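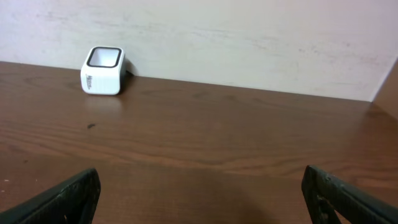
Figure 2. Brown tabletop against a white wall, with a small white container towards the back. The grain runs mostly across the width, in lighter and darker bands.

4.2 What people said about their tables

I went into the interviews expecting to talk about price. I'd written most of my questions around it, and I had a whole page on delivery costs that I hardly touched. What people wanted to talk about was grain (and marks, and their mothers, but I'll get to the mothers in 4.3). Of the 52 households who took part, most brought up the pattern of the wood before I'd asked a single thing about looks, and quite a few ran a hand over it while they were talking.

The words they used were lovely and not at all the words in the shop brochures. One woman in Flulell called the pale streaks in hers "the sandy bits". A retired bus driver told me his table had weather in it. Bands like those in Figure 2, light next to dark with a bit of a curve to them, were nearly always compared with water or sand, and hardly ever with trees, which surprised me a good deal!

I should say something about shine, as it split people more than anything else. The owners of Tirus tables, which come with a satin finish, tended to like a faint sheen and said it made the room feel looked after. Schouten owners had mostly chosen an oiled top and thought any gloss at all looked like a hotel. Both groups were sure that theirs was the natural look. I tried asking what "natural" meant and got some very long answers, one of them lasting through two cups of tea.

Bautista Urrutia, who read the transcripts alongside me, thinks I'm making too much of this. His view is that people praise whatever they've already paid for, and that the talk of grain is a politer way of talking about money. He may be right about the dearer tables - one couple had spent well over 500 pounds and mentioned it often - but I don't think it covers the 22 households whose table was handed down or given to them. They'd paid nothing and they talked about the grain just as much.

Seven people couldn't say whether their table was solid wood or not. I'd half expected them to be embarrassed, and they weren't in the least. One Omby owner said she'd rather not find out, and asked me to put my notebook away and have some cake. I did, so her remarks on veneer are written up from memory and I've left them out of the counts in Table 3.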